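Quiénes somos

Por Ifeoma Ojo - enero
Compartido 20 veces | 4 comentarios

Hakala es un taller de mantenimiento y recuperación de transmisiones mecánicas de pequeño módulo. Trabajamos para imprentas, talleres textiles y museos con maquinaria en funcionamiento. La plantilla la forman ocho personas: cuatro en mecanizado, dos en metrología y dos en oficina técnica.

La actividad se divide en dos líneas. La primera es la reposición de piezas descatalogadas a partir de muestra o plano. La segunda es la revisión periódica de cajas reductoras, con informe de desgaste por flanco y medición de juego entre dientes. No fabricamos series largas ni suministramos motores.

Cada encargo recibe un número de expediente que se conserva durante 20 años. El expediente incluye módulo, ángulo de presión, tolerancia del agujero, material y tratamiento térmico. Cuando el cliente no dispone de plano, la oficina técnica lo levanta y le entrega copia - también si el presupuesto se rechaza. 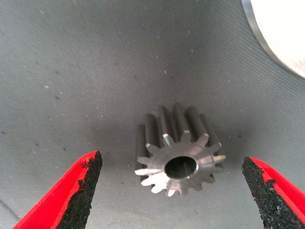
El plazo ordinario de reposición es de nueve días laborables desde la aprobación del plano. Los tratamientos superficiales se subcontratan a Deltinora y añaden cuatro días. Las urgencias se estudian caso por caso y llevan recargo, que figura siempre en la oferta.

Khang Vương dirige la oficina técnica y firma los informes de metrología. La administración y la atención a clientes corresponden a Ifeoma Ojo. Las consultas sobre telares Grumska deben indicar la serie grabada en la bancada, porque las anteriores a la serie 8 usan paso en pulgadas.

El taller no abre al público. Las muestras se entregan con cita previa o por mensajería, limpias de grasa y etiquetadas con el nombre del cliente.

Comentarios (4)

Okby: ¿Aceptan coronas de bronce para tornillo sin fin?

Ifeoma Ojo: Sí, hasta módulo 4. Envíe también el tornillo, se miden juntos.

marga_textil: El plano que nos levantaron sigue sirviendo, gracias.

R. P.: ¿El plazo cuenta desde el envío de la muestra o desde la aprobación? Vale, ya lo veo en el texto.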